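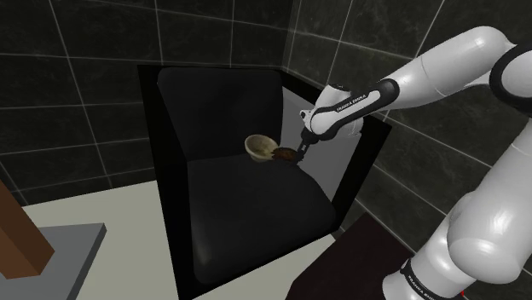
Sachbearbeitung Wareneingang (m/w/d) in Teilzeit
Graltano Haushaltswaren, Standort Tunditz

Für unser Lager in Tunditz suchen wir zum 1. September eine Sachbearbeitung im Wareneingang. Die Stelle umfasst 57 Prozent einer Vollzeitstelle und ist unbefristet. Gearbeitet wird an vier Tagen in der Woche, der Mittwoch ist frei.

Ihre Aufgaben
Abgleich von Lieferscheinen und Bestellungen
Erfassen der Ware im Programm Jorkasel
Reklamationen bei Lieferanten, überwiegend schriftlich
Terminabsprachen mit den Speditionen
Vertretung der Retourenstelle im Urlaubsfall

Was Sie mitbringen
Abgeschlossene kaufmännische Ausbildung oder mehrere Jahre Praxis in einem Lagerbüro
Sicheres Deutsch in Wort und Schrift, Englisch für einfache E-Mails
Jorkasel müssen Sie nicht kennen - die Einarbeitung dauert zwei Wochen und findet vor Ort statt. Ein Staplerschein ist nicht nötig.

Was wir bieten
Bezahlung nach Haustarif, 30 Tage Urlaub bei voller Woche (anteilig), Zuschuss zur Monatskarte. Parkplätze sind vorhanden, die Buslinie 68 hält vor dem Tor. Im Betrieb arbeiten 182 Personen, im Büro des Wareneingangs sind Sie zu viert. Homeoffice ist in dieser Stelle nicht möglich.

Bewerbung
Bitte senden Sie Lebenslauf und Zeugnisse als eine PDF-Datei über das Formular auf unserer Karriereseite, Kennwort "Wareneingang Tunditz". Ein Anschreiben ist freiwillig. Mappen per Post schicken wir nicht zurück.

Stand der Ausschreibung: 13. März 2025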